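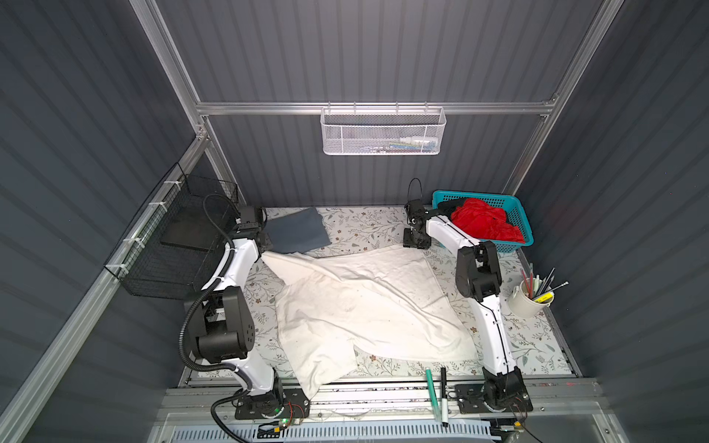
*A cream-white shirt on the Killard cover, with the white mesh basket on the rail behind.*

I have used the Killard table cover from Bruswood for two years now, and I think this is long enough to write a fair review. I bought it in the Clenov shop for 44 dollars. The same pattern is sold in three sizes, and mine is the middle one. I use it for one purpose, which is folding clean laundry, so if you want to know how it behaves under hot dishes or with children who paint, I can not help you.

## The pattern

The print is botanical: leaves in a soft gray-green, thin branching stems, and small flowers of a reddish-brown color. In the shop I was afraid that it would be too busy for folding. When you put a patterned blouse on a patterned surface, it is not easy to see where the fabric ends. With my clothes this happens only with a few summer things. Most of what I fold is one color, and even a cream-white shirt stands out well enough for me to find the sleeves and the collar.

White socks are the exception. I have lost one several times in the pale part between the leaves, and I found it only when I passed my hand over the surface.

Before this one I had a plain gray cover from Carrillo. It was cheaper, and it looked like an office. I also noticed every thread and every hair on it, and with the Killard I notice them much less. Maybe this is not good for cleanliness, but it is good for my mood.

## How it folds on it

A shirt stays where I put it. The surface has some grip, so when I pull one sleeve across, the other side does not travel with it. For T-shirts this is very comfortable. For bedsheets it is a small problem, as you want them to slide a little when you straighten them, and I have to lift the corners.

The cover came folded in a packet and it kept the lines of the folding for five days. I put heavy books on the corners and waited. The instructions on the packet say nothing on this subject, and I would like Bruswood to write one sentence there.

## Wear after two years

This is the part where I take points away. The print does not keep perfect. There are small white chips and scuffs in the pattern, and one pale streak that goes diagonally. I also have a dark gray smudge that I tried to remove with soap, with vinegar and with a kitchen sponge. It is still there.

I must say that I am not gentle. I put the plastic laundry basket directly on the print and I pull it toward me when I need the next piece. Mine is teal, with square holes in the sides, and when it is full of heavy things, like the red and black clothes this week, it is surely hard for the surface. A person who lifts the basket will probably have a nicer cover than me.
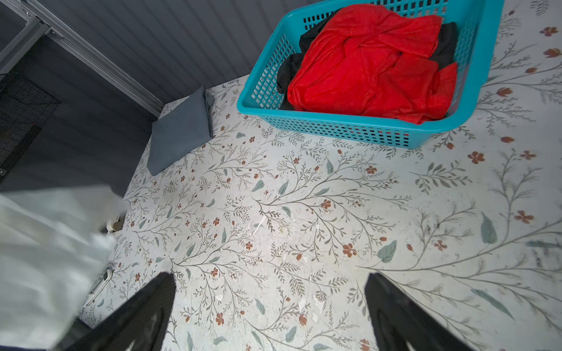

## Would I buy it again

Yes, but in the larger size. The middle one is enough for one shirt spread open, and then there is not much place for the finished pile. I move the small things to hanging wire baskets at the side and at the back, and this helps more than I expected.

I would not pay much more than 44 dollars for it. Bruswood also offers a thicker version, which I touched in the shop – it felt stiff, and I do not know if it would lie flat.

**Good:** the grip, the colors, hair and threads are less visible

**Less good:** the print gets scuffed, fold lines in the first days, white socks

My rating is 4 of 5.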